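zerkcombe-labels

README, last touched in July

Hi! I'm Heledd Llewellyn and this is my collection of the words people put on things. Door signs, fuse box stickers, jam jars, the little cards beside light switches in village halls. I started typing them up because I kept forgetting the good ones, and then it got out of hand – there are 422 entries now, nearly all from Zerkcombe and Murport.

What's in the folder

labels.csv is the main file, with one label per row. The columns are text, place, kind, handwritten (y/n) and notes. Spelling is left exactly as I found it, so please don't send me fixes for "Electrisity Cuboard". I love that one.

drafts.csv has another 70 that I haven't checked yet. Some are probably doubles.

The "kind" column is the messy part. I use door, jar, switch, shelf, warning and other, and I change my mind a lot. A switch with a warning on it goes under switch. Push buttons count as switches too, even when all they have is a color to go by. 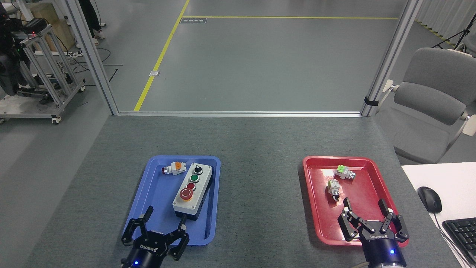
Control station with selector, push buttons and emergency stop, blue tray. Kind: switch.

Color-only controls get an empty text field and the color in notes, so if you're counting words, filter those out first or your averages will look silly (mine did, for weeks).

Things I know are wrong

Murport has far too many jars. I went to a Saturday market there and got carried away! The handwritten column is also shaky for the first 30 rows, which I filled in from memory.

Using it

Go ahead, for anything you like. A mention of Zerkcombe would be nice. The file is UTF-8 with commas, and quotes around any text that has a comma in it. If your spreadsheet turns "Shelf 3-4" into a date, import that column as plain text.

New labels are very welcome, from anywhere – just tell me the place and copy the wording letter for letter.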